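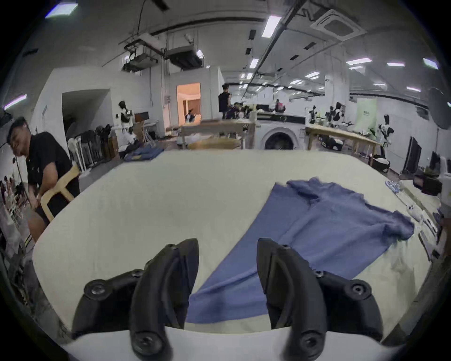

Step 1. Lay the shirt out

Place the shirt on a large table covered with a plain cloth. A pale cloth shows up the outline of a blue shirt well, which helps when lining up the edges later. Pull the collar clear if it has bunched and open both sleeves away from the body.

Step 2. Flatten

Turn the shirt front down. Hold the hem with one hand and sweep the other towards the collar, then from the middle out to each side seam. Small creases can stay. Any ridge running across the back should go now – it will set once the shirt is stacked.

Step 3. Fold the sides

Bring one side in so that the fold runs from the middle of the shoulder down to the hem. Lay the sleeve back along this fold, with no part of it past the outer edge. Repeat on the other side. The two long edges should be parallel.

Step 4. Fold up

Turn the hem up by 6 cm, then fold the body in half to meet the base of the collar. For a narrow shelf, fold in thirds.

Step 5. Stack

Turn the shirt over and square the collar. Alternate the collar end with each shirt added, or the pile will lean. Keep one colour to a pile.

Shirts that slide off the pile should be refolded from step 2.

Notes by Dela Kwofie. Step 4 revised in April.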